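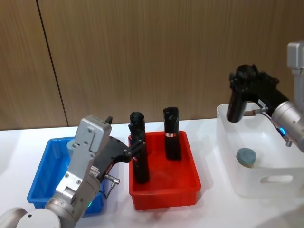
List: home-and-shop-automation
Subject: Re: Can they put the shopping away yet?
Posted: Saturday, 7.40 am

Morning all,

I've been meaning to answer this since it landed, and the kettle is on, so you're getting the long version. The original first, for anyone who joined lately:

> Every few months somebody on here says the machines are nearly ready
> for the house, and every few months I'm still on my knees at the
> bottom cupboard. I run a small shop (paint, hardware, a bit of
> everything) and my mother lives with us, so I have two lots of
> putting away to do each day. I don't want dancing or backflips.
> I want something that takes tins, bottles and odd bits out of one
> tub and puts them in the right other tub, without me standing
> over it. Is that really so much to ask? And if it can't be done,
> which bit can't be done? Please be plain with me, I've no
> engineering.

Good question, and I think you've picked the right chore to ask about! Sorting things between tubs sounds like nothing at all, and it has most of the hard parts of housework folded up inside it.

First, the picking up. If an item stands upright with a bit of room on each side, a two-fingered gripper can do very nicely with it. Bottles and jars are kind to a robot. They have straight sides, they don't flop, and they look much the same from wherever you come at them. Bags of rice, socks, anything in cling film, a cardigan with one sleeve inside out: that is another world, and I'd put those years behind the bottles.

Second, the walls of the tub. People forget these. Your own wrist bends round a rim without you giving it a thought, but an arm with a big square wrist has to plan its way in and out again, and the deeper the tub the worse it gets. When we set up the bench at Pirnura I'd have told you the tall box was a detail. It has taken up more of our evenings than everything else put together.

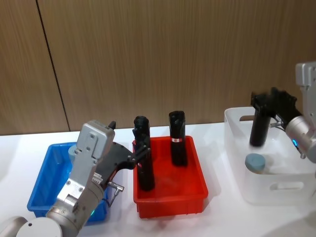
Tub work on the bench, one arm at the red bin and the other over the white one.

Third, two arms at once. I love watching this part. One arm alone has to finish everything itself, but with a pair you can have one holding and the other placing, and the whole job starts to look like somebody clearing a draining board. The trouble is that each arm is also a large lump of metal in the other one's way, and in the way of the camera too. An arm reaching across a bin hides what's in it. You or I would just lean over and look.

Now the plain answer you asked for. On our last long run with the Saliba software we logged 69 tries at moving a bottle from one bin to another, and 20 of them needed a person to step in. Mostly it was a grip too near the top, or a bottle set down on the edge of something already in the bin. I was delighted with that, and I also wouldn't leave it alone in your shop with the paint! One tin of gloss on the floor would undo a month of goodwill.

The group at Stanen are further on than we are with mixed items. They've built up 2,741 recorded goes at shelf and tub jobs, and their arms recover from a bad grip far better than ours do – they put the thing down, back off and try again from the other side. Ours tends to carry on hopefully.

So for the shop: a fixed bench, the same few tubs in the same places, rigid containers only, and you within shouting distance. I think that's close enough to be worth a trial. For your mother's kitchen I'd wait. The bottom cupboard has a door, a hinge, a dark back corner and a colander that falls out, and I don't know of anything I'd trust with all four.

If you fancy it, bring a crate of your own stock to the Orkura open evening in February. Empty tins, please, lids on. We'll have about 3 hours on the bench and I'd much sooner spend them on your things than on ours. Odd shapes very welcome, and if anyone else on the list has a tub they dread sorting, bring that as well.

One question back to you: do your tins come in with the labels facing any old way, and does it matter how they end up? Turning an item round in the hand is a separate job from moving it, and I'd like to know before I promise anything.

Off to make that tea.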